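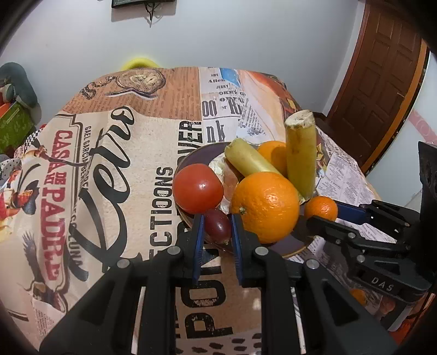
El plato de fruta de la mesa grande

Boletín de la casa Brinda, 1 de marzo de 2020

En el boletín anterior escribí sobre la despensa y varias personas me contestaron que querían leer algo sobre la fruta. Con mucho gusto lo hago. El español no es mi primera lengua y a veces necesito tiempo para encontrar la palabra correcta, pero de la fruta se puede hablar con palabras sencillas.

El plato redondo con el borde dorado sigue en su sitio, encima del mantel de los carteles. Es un plato oscuro, entre morado y marrón, y por eso las naranjas se ven muy bien en él. También el plátano. Con las uvas de color rojo oscuro ocurre lo contrario: si queda una sola en el borde, hay que buscarla. Os pido que miréis bien antes de llevar el plato al fregadero.

En esta mesa se mezclan cosas que en otras casas están separadas. Un tomate, por ejemplo, al lado de una uva. Recibimos una pregunta sobre esto: ¿debe estar el tomate con la fruta o en la cocina? Mi respuesta es que puede estar en el plato el mismo día en que se va a comer. Si es para otro día, es mejor ponerlo en la cesta de la cocina, a la sombra, con el lado del tallo hacia abajo. En la nevera pierde el sabor. Esto lo aprendí tarde y con muchos tomates.

El plátano cortado

Muchos comen solamente la mitad de un plátano y dejan la otra mitad en el plato, con su piel. Me parece bien. La parte cortada se pone oscura, pero la piel protege el resto, y basta con quitar una rodaja fina antes de comer. Si queréis guardarlo hasta la tarde, poned un poco de papel film en el corte y nada más. No es necesario envolver todo el plátano.

Un plátano con manchas marrones no está malo. Está más dulce. En la cocina los usamos para el pan de plátano, y quien no los quiera comer puede dejarlos en el cuenco azul que está junto al horno. La receta sigue pegada dentro de la puerta del armario, escrita con mi letra, y pido perdón por la ortografía.

Los cítricos

De Oláh llegan naranjas de dos clases. Las grandes, de piel gruesa y con muchos poros, son para comer en gajos. Las más pequeñas son para zumo, aunque también se pueden comer si a uno le gusta el sabor un poco ácido. La mandarina es para el bolsillo, como dice una vecina del segundo piso.

Si abrís una naranja y no la termináis, los gajos se pueden guardar en el mismo papel film, bien cerrado, y en la nevera. En la mesa aguantan unas horas sin problema. Más tiempo no lo recomiendo, la piel fina del gajo se pone dura como papel y ya no es agradable.

Las etiquetas pequeñas que vienen pegadas en la piel hay que quitarlas antes de echar las cáscaras al cubo de compost. Son de plástico y no desaparecen. En la última limpieza del compost encontramos una cantidad que me dio un poco de vergüenza.

El mantel

Tengo que hablar también del mantel, porque es lo primero que comentan las visitas. Está impreso con páginas de periódico y con carteles antiguos, en beis, marrón, rojo y negro. Las letras van en todas las direcciones, algunas enormes y otras muy pequeñas. En la parte izquierda se lee CASA DE MI PADRE en letras rojas, y debajo hay un dibujo de un águila. A los niños les gusta leer en voz alta lo que encuentran mientras esperan la comida. Para mí fue un buen ejercicio de lectura durante el primer invierno.

Lo compramos en Stellik, en la tienda de la calle Trenley, con el dinero de la merienda de junio. Costó 3.465 y el resto, hasta completar lo que teníamos, se gastó en los paños de cocina. Algunos piensan que fue demasiado dinero para un mantel. Yo solo puedo decir que las manchas de té no se notan entre tantos dibujos, y que el mantel blanco de antes lo teníamos que lavar cada semana.

El zumo de naranja sí se nota, sobre todo en las partes de color beis. Si cae zumo, por favor:

Secad primero con un paño, sin frotar.
Pasad después un paño con agua fría.
Si queda pegajoso, usad una gota de jabón de platos y agua otra vez.
No pongáis el plato encima hasta que la tela esté seca. 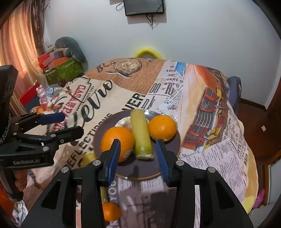
Dos naranjas en el plato y un cítrico pequeño sobre el mantel.

La fruta que sale del plato

El plato es plano y la fruta redonda rueda. Cuando hay muchas piezas, ponemos las naranjas grandes en el centro y lo alargado al lado, para que haga de barrera. Así las mandarinas se quedan más quietas. De todos modos, alguna termina siempre sobre los periódicos del mantel, y si la encontráis allí se puede comer igual, después de lavarla.

He preguntado si podríamos cambiar el plato por un frutero hondo. La mayoría prefiere el plato, y entiendo por qué: en un frutero hondo la fruta de abajo se olvida. Yo vi una vez una naranja verde por debajo y perfecta por arriba, y desde aquel día soy partidaria de los platos planos.

Compra de la semana

El pedido a Oláh se hace como siempre, en la hoja de la puerta. Ahora somos 94 personas en la lista y la letra debe ser clara, también la mía. Escribid la fruta y la cantidad en la misma línea. Si escribís solo «naranjas», recibiréis dos, y no será culpa de la tienda.

La aportación para la fruta común es de 2.000 al mes por vivienda y se deja en la caja de metal, en un sobre con el número de la puerta. Quien no come en la mesa grande no tiene que pagar nada.

Todavía aceptamos propuestas para la primavera. Hasta ahora están apuntadas las fresas, los albaricoques si bajan de precio, y una fruta cuyo nombre no pude leer. Pido a la persona que la escribió que pase por la cocina y me lo explique.

Pequeñas peticiones

Los cuchillos de pelar vuelven al cajón de la izquierda, lavados y secos. El cajón de la derecha es para los cubiertos de la comida y allí no se buscan.

Las cáscaras de naranja que están limpias y sin etiqueta las podéis dejar aparte, en el tarro grande. Las seco sobre el radiador para el té. En este momento el tarro está casi vacío, así que cualquier cáscara es bienvenida hasta el próximo boletín.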